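The Return of the Slow Pot

More home cooks are setting a pan on low and leaving it there for the afternoon

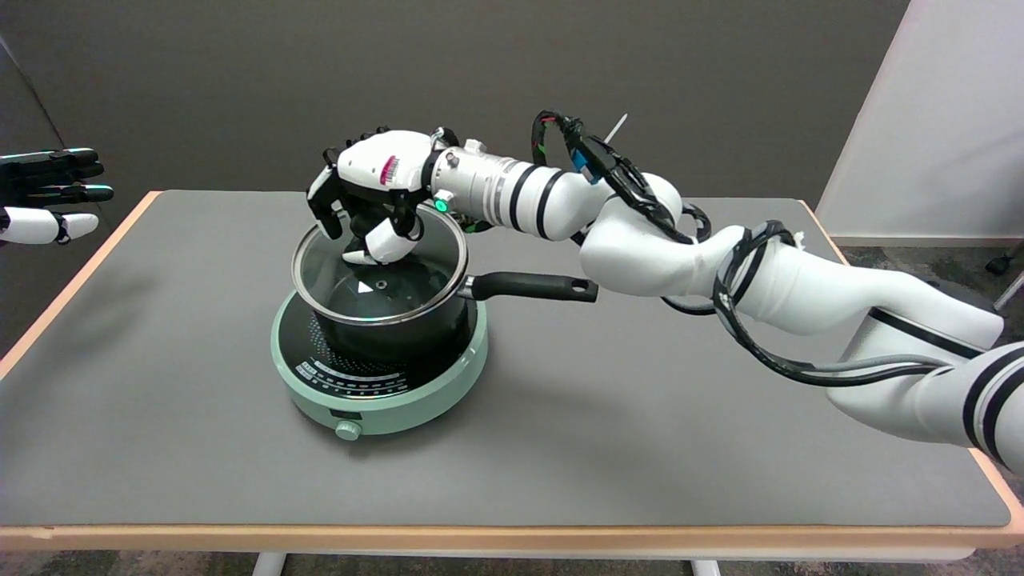 Beans first

Aniela Gajewski started cooking dried beans the winter her hours at the print shop were cut. She had a bag of them in the cupboard and one good pot. The first batch came out hard in the middle. The second took most of a Sunday and fed her for four days.

"I had been buying cans my whole life," she says. "I didn't know beans had a taste."

She now teaches a low-heat class above Górecki, a grocery that sells grains and dried goods by the scoop. The fee is $10 and covers the ingredients. Students learn to keep the water just below a boil, to put the lid on and to leave it alone. Most of them lift it too often.

What the heat does

A tough cut of meat is full of collagen, which softens into gelatin when it is held at a gentle heat for hours. Boil it hard and the muscle fibers tighten and squeeze out their juice before that work is done. Onions are more forgiving. Given an hour with butter and a little salt, they turn sweet and brown without any sugar.

Gajewski salts her beans at the start, against the advice her mother gave her. Old beans are a bigger problem than salt, she says, and no amount of simmering will fix a bag that has been on the shelf for years.

A restaurant with one stew

Leszek Adamczyk runs Pranus, a lunch counter that serves a single stew each day with rye bread. He starts at five in the morning and opens at eleven. On a good day he sells 80 bowls. When the pot is empty he locks the door, sometimes before one.

Pork with dried plums is the one people ask for. In July he switches to a thin barley soup and closes for the last week of the month.

His stove is older than he is and two of the burners no longer light. He has priced a new one and decided to wait until fall.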